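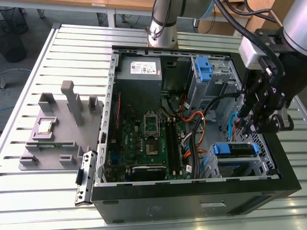 CPU and thin green module parked in the fixture, arm over the drive bay end.

28/04/2024

Okay, notes from the tower work while it's all still in my head. Zhenhua Qian is writing up the methods section in May and I promised something better than my usual three lines and a coffee ring.

The question for this block was whether the policy does better when the wrist view gets a bigger share of the input than the fixed view. Up to now we've fed both in at the same size, and my hunch (I've been boring everybody with it since the Zhuravel demo) is that the overhead view is great for finding the socket and pretty useless once the fingers are down in the case. The Dell is a good test for that. It's deep, it's cluttered, and the power leads flop wherever they like.

Setup is the same as the last block. Case on its side on the slotted table, side panel off, fixture plate to the left. CPU goes in the square pocket, the module in the long slot. Socket lever up before every run, please! I left it down once and wasted a good chunk of the session wondering why the approach looked so timid.

We ran 15 trials per condition, three conditions, with training stopped at 2000 steps for all of them so there's no arguing over who got more cooking time. Equal views: 4 clean placements. Fixed view heavy: worse, and I stopped enjoying it fairly quickly. Wrist heavy: 11. I'll take that, though I'd want a second case before I said it out loud at a group meeting.

The failures are more interesting than the score, I think. With equal views the arm gets to the right neighbourhood and then dithers. My guess is that the gripper hides so much of what it's working on that the model leans on the overhead view, and the overhead view is full of arm.

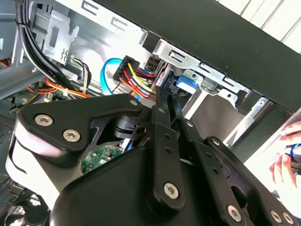

And then there are the cables, which are a whole separate headache. The red, yellow and orange bundle moves a bit every time we reset, so the model never sees quite the same background twice. I like that for training and hate it for comparing runs. Zhenhua wants to tie everything back. I'd sooner leave it loose and log it, and we've agreed to do one block each way and stop talking about it.

Odds and ends:

Zunier logger dropped out in trial 9 of the second condition. Reran it, the old file is still in the folder with "bad" on the end. Don't average it in.

Finger speed was 25 mm/s for the last stretch down, same in every condition. Tried it faster before the block started and didn't care for the noise.

The Stuteck calibration script wants the arm at home position before you start it. It won't tell you that, it'll just hand you an offset that looks fine and isn't.

Next up is the tied-back block, then the Drustow case if it shows up. I still need to label the dithering runs by hand, so if anyone has a free afternoon, come find me.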